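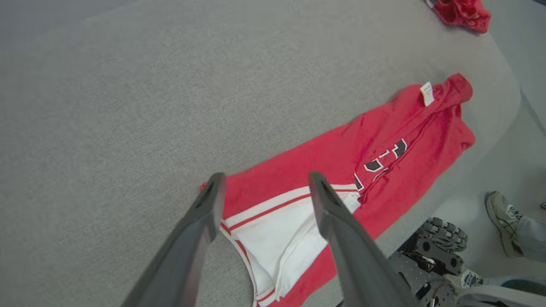

Most advice on washing sports tops with printed lettering is copied from other advice on washing sports tops with printed lettering, and I have my doubts about a fair bit of it. I have been washing match kit for 19 years, first my own and then everybody else's in the house, and in that time I have been told to use vinegar, salt, baby shampoo, a pillowcase and the freezer. Some of it does no harm. The top on the grey seat is the sort I mean: red knit, black block letters outlined in white, and a white side panel with red striping next to it. You have two separate worries with a top like that, the letters and the white, and the usual tips muddle them together.

The letters first. Turn the top inside out before it goes in the machine. I held out against this one for years on the grounds that it sounded like superstition, but zips and hooks do scrape at lettering, and turning a top takes two seconds. Do the zips up on anything sharing the drum. Keep jeans out altogether.

Then temperature. Go by the care label, if it can still be read. If it can't, I use a 30 wash with a gentle spin and have had no cause to change. People will tell you that sweat needs a hot wash. In my experience sweat needs a prompt wash, and a top that has spent half of January in the bottom of a bag will smell at any setting you like.

Now the white. Red next to white makes people nervous, and a whole shelf of products lives off the nerves. I tried a box of Mistent colour catchers and they came out pink, which proves that some dye was loose in the water and proves nothing about where it would have gone otherwise. I can't say they don't work. I can say that taking the top out the minute the machine stops has done more for my whites than the sheets ever did. Damp red folded against damp white for an afternoon is how you get a pink panel, whatever you put in the drum.

To find out if a red is going to run, wet a hidden bit of the inside hem and press it with a white cloth. Colour on the cloth means wash it alone. Do this before the first wash, as there is little point afterwards.

Salt and vinegar "set the dye", according to every list going. The dye was set, or badly set, at the factory. A splash of vinegar may help with smell. I keep mine for chips.

Stains: grass comes out with ordinary liquid detergent worked in with the fingers and left for 20 minutes. I bought the Bustero stick as well and found it did the same job at a higher price. Don't scrub across the letters with a brush, and never put bleach anywhere near a mixed-colour top, however dingy the white has gone. Oxygen powder is safer, if the label allows it.

Fabric softener I would leave out. It coats knit sportswear and the tops seem to hang on to smells afterwards.

Drying is where I think most lettering is ruined. Skip the tumble dryer and the radiator. Hang the top inside out in the shade, or lay it flat on an Esberg airer with the letters not folded over on themselves. A top left bunched at the neck dries bunched at the neck, and then somebody wants to iron it.

If you must iron, do it inside out on a cool setting with a tea towel between, and go round the lettering. My neighbour Darius Sima uses baking paper and swears by it. I have seen his shirts and they are fine, but he irons so lightly that I suspect he could leave the paper in the drawer.

Folding: arms in, then fold between the lines of lettering if there is room, and don't stack anything heavy on top. Rolling is meant to be kinder to prints. I roll for a bag and fold for a drawer and have never seen any difference.

Once letters start to lift at a corner, you can press them down with a cool iron through a cloth. It holds for a few washes - sometimes fewer. Superglue goes stiff and leaves a shiny mark on knit. I know this from a top I was fond of.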